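Test kitchen notebook, Flolia
Tuesday, starting 7:40 a.m.

Carrying on from last week's page. Goal for today is to settle the flatbread base for the new lunch menu and get the soup down to one version. We have two candidate doughs left, A (overnight, cold) and C (same day, with the potato). B is dropped. It was fine but it needs the deck oven at a temperature we can't hold during lunch.

Dough A was mixed yesterday by Zachary Lemieux at 4 p.m. and went into the walk-in right after. Flour is the usual bread flour with a tenth of it swapped for whole wheat. Water up slightly from the last batch. Salt unchanged. He wrote the dough temperature on the lid but it has rubbed off, so please put it in the book as well next time.

Dough C mixed this morning at 7:50. Riced potato was still a little warm going in. Let it rest on the counter covered, folded twice, shaped at 10:15. It is sticky and it wants oil on the hands and not flour. With flour on the outside it browns in patches.

Portion weights. We have been scaling at 220 grams and I still think that is too heavy for a lunch plate. Cut four pieces at 190 from each dough and baked them in pairs. Stretched by hand to the size of the small oval plates. A stretches easily and stays put. C pulls back and has to be left for five minutes and stretched again. That matters on the line. If a ticket comes in with six flatbreads on it, there isn't a spare five minutes, so C would have to be stretched ahead and held on trays, and then we need the tray space.

First bake, both at 480. A came out with a good edge and a slightly damp middle under the topping. C was even all over but pale. Second bake at 480 with the stone heated for longer, A was right at six and a half minutes. C took eight. 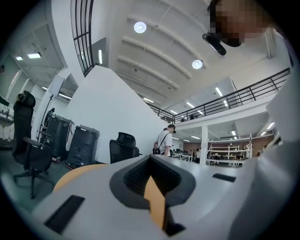 Normand Chan: I would take C off the list today. Eight minutes is too long with one oven, and the guests I had in last Thursday's tasting left the crusts of it on the plate. If people like the potato, put potato on top of A.

Fair point on the time. I'm less sure about the crusts, that batch was held under the lamp for a good while before it went out. But I tried his suggestion anyway at 11:30. Sliced potato, cut thin, tossed with oil, rosemary and a little of the onion. On dough A at 190 grams it took seven minutes and the potato edges crisped. It needs salt after baking as well as before. It also wants something sharp, so I put a spoonful of the pickled shallot on the next one and that fixed it. Writing this up as the third topping.

Toppings as they stand:

Potato, onion, rosemary, pickled shallot after the oven.
Tomato, roasted garlic, soft cheese. No change since last time.
Mushroom, with the thyme cream. Cream to be reduced further, it ran off the side again.

I want to keep it to three. There was talk of a fourth with smoked fish for the evening bar menu, and Frida Kárason has a version she likes with horseradish, but we don't have the fish in on a regular order and I don't want to write a menu around something we run out of by Friday. She can run it as a special.

Soup. Two pots on from 8:30, both squash. Pot 1 is the one from the fall menu, roasted squash, onion, stock, cream at the end. Pot 2 is without cream, with a handful of red lentils cooked into it for body. Blended both at 10:45 and passed both. Pot 2 is thicker and holds heat better in the cup. Color is duller. Pot 1 tastes rounder at first but by noon it had a skin on it and needed whisking every time somebody went near it.

Jolanta Tokarz tasted both without knowing which was which and picked pot 2, then asked for more acid in it. Added cider vinegar, two teaspoons to the small pot. Better. Added a third and that was too much. So for the full batch scale from two.

Pot 2 also means the soup can go on the menu without dairy, which the front of house have been asking for. Check the stock base label before we print that. I know the one we use now is fine but I don't know what the backup is, and twice this year we've been sent the backup.

Cost. Rhonda Bergeron ran the numbers on the tomato flatbread at the smaller weight and it comes in under target. The mushroom one does not. She has it over by a fair bit, nearly all of it in the mushrooms and the cream. Options are a cheaper mix with more of the brown ones, or a dollar more on the menu price. I'd go for the cheaper mix first. To try on the next session: brown mushrooms only, cooked harder and drier, same thyme cream but less of it. If it tastes thin we go back to the mix and put the price up.

For the record, we sold 392 flatbreads last month on the old menu at the old weight. If the kitchen sells the same again at 190 grams, the dough saved is real but small. The bigger gain is that fewer come back half eaten.

Morkholm account. They want a lunch delivered for their staff day in April, 80 people, and they have asked for the flatbreads. I don't think these travel. Boxed one of the A bases with tomato topping at 12:10, lid closed, left it on the pass, opened at 12:40. Bottom soft, top still fine. Second one with the lid propped open a little, same half hour. Bottom better but it had gone cold. Neither is something I'd send out with our name on it. 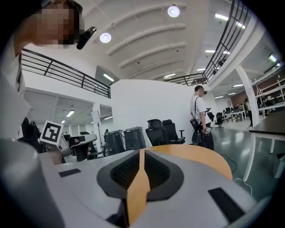 What would work for them is to bake the bases plain, cool them on racks, and finish on site if they have any kind of oven at all. Normand will call and ask. If they don't, offer the focaccia in squares, which is better at room temperature anyway and can be cut the same morning. Soup can go in the insulated urns. We have two that seal properly. The third one leaks at the tap and should be either repaired or thrown out, it has been on the shelf since before the summer.

Equipment notes. The stone in the left oven has a hairline crack running in from the front corner. It bakes fine and I wouldn't move it. Bako have a replacement listed but the size is slightly off, so measure the inside of the oven, door rails included, before anyone orders.

The blender jug is losing its seal again. Pot 1 dripped down the base. Gasket ordered from Predora last time, part number is 2383, written inside the cupboard door as well. Get two.

Scale number two reads four grams light. Checked it against the bag of sugar and against scale one. Put tape on it. Don't use it for salt.

Front of house questions that came up and need answers before the menu goes to print:

Can the flatbread be ordered without cheese? Yes for potato and tomato. The mushroom one falls apart without the cream, so no.
Half portions for kids? Yes, tomato only, 110 grams, five minutes. I have not baked one yet. To do.
Does soup come with bread? Yes, one slice of whatever was baked that morning. Not flatbread.
Do we keep the old salad? Until the current dressing is used up, then it changes to the mustard one.

Decisions from today:

Dough A, 190 grams, 480 degrees, six and a half minutes as the starting point, seven for the potato.
Soup is pot 2 with the vinegar.
Dough C stays in the book and comes off the menu plan. I'd like to come back to it as a roll, the crumb was soft and it kept well. The piece from 10:15 that got left on the rack was still good at 2.

Next session: kids' portion, brown mushroom test, thyme cream reduced by another third, and a full tray of A bases baked plain and finished an hour later to see how they come back. Zachary to mix dough the afternoon before, double batch. Use the deep tubs, the shallow ones overflowed in the walk-in and I scraped the shelf down this morning before I could start.

Squash left over: one and a half, cut, in the walk-in, bottom shelf on the right. Use for staff meal.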